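Plodura to release Fukley on consoles and PC, with claims trimmed to what the team can show

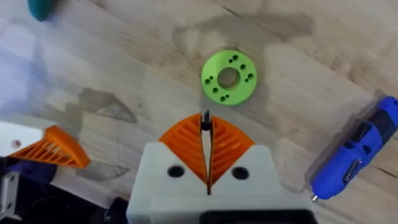 Plodura Games — Communications Department

Print | E-mail

9/18/19 — Plodura Games will release Fukley, a top-down smuggling adventure for one or two players, on consoles and PC next May. The studio is aware that most announcements of this sort promise a living world, meaningful choices and hundreds of hours of play. This one promises 55 missions and an ending.

Fukley puts players in charge of a river barge and the two cousins who run it, hauling goods the harbour authority would prefer stayed where they were. Every lock on the river has an inspector, and every inspector has a schedule, a temper and a price. Players can bribe, bluff, hide cargo below the waterline or turn around and take the long way, and the inspectors remember which.

How much they remember is a question the studio has been asked often, usually by people who have been burned before. "I've played plenty of games where the characters were supposed to remember what I did, and what they remembered was one line of dialogue," said creative director Loukia Konstantinidis. "Ours keep track of the last few crossings. They compare notes with the next lock up. That's the system. If somebody in a preview calls it a simulation of a society, they didn't get it from us."

The full game includes 135 items of cargo, each with its own weight, colour on the manifest and way of going wrong. Geese make noise. Cheese attracts dogs. Clocks are fine until the hour. An earlier build listed 200 items, but lead designer Periklis Tsolakis had the remainder cut after testing.

"A lot of them were the same crate with a different sticker," Tsolakis said. "I'd seen the bigger number in a pitch document and I didn't believe it, and I was the one who'd written the pitch document."

Fukley can be played from start to finish by two people on the same couch, with one steering and the other handling the hold. Online co-operative play will not be available at launch. The studio has tested it and found that the steering lagged badly enough to put barges through lock gates, and no date has been set for adding it. Customers who want the game mainly for online play are advised to wait.

There is no season pass, and there are no crates, keys or tokens sold for real money. Plodura does not rule out an expansion, but nothing has been held back from the main game to fill one — a statement every publisher makes, and one players can judge for themselves when they reach the last lock.

Music is by Elsa Dalen, who recorded most of the score on a pump organ and a badly strung mandolin. The soundtrack changes as inspectors grow suspicious. Dalen was doubtful about the idea at first, having turned the music off in several games that did the same thing, and asked that the option to switch it off be placed on the first page of the settings menu. It has been.

The PC version uses Plodura's in-house engine, Zeleke, which also ran the studio's previous release, the puzzle game Plonditen. Players of Plonditen will recall the long loading times. Technical director Eirini Sfakianakis said these have been shortened, though she declined to give a percentage.

"Percentages in press releases come from the fastest machine in the building," Sfakianakis said. "There'll be a free demo covering the first stretch of river. Try it on your own computer and see."

Progress made in the demo will carry over to the full game on the same platform. Pricing will be announced with the demo. Pre-orders are not being taken, and no bonus barge is on offer.

Media enquiries, including requests for preview code, should be directed to Youssra Shehata, Communications Department, Plodura Games. Preview code comes without conditions on scoring or tone.

Print this page | E-mail this page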